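Drirkthorpe robotics club, Saturday thread. Task for the hand-held gripper group: pick up a phone case, put it in the white bin. Target is 100 demos.

2/ Lamai Wiriya checked the first 56 and threw out five – fingers closing too early on the rim of the case.

3/ Views from the gripper camera:

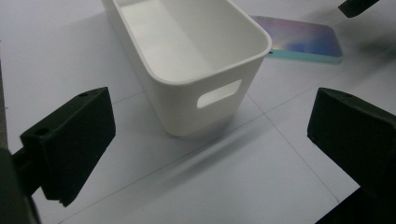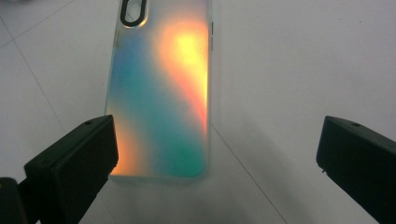
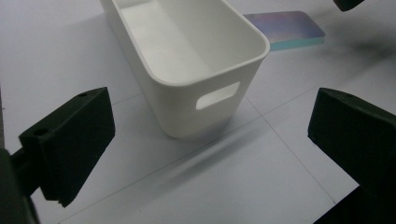

Bin in the first and third, case up close in the second.

4/ New rule: fingers stay fully open until the tips are level with the case. Slower, but the clips are easier to trim.

5/ Training starts when we reach 100. Code review Monday.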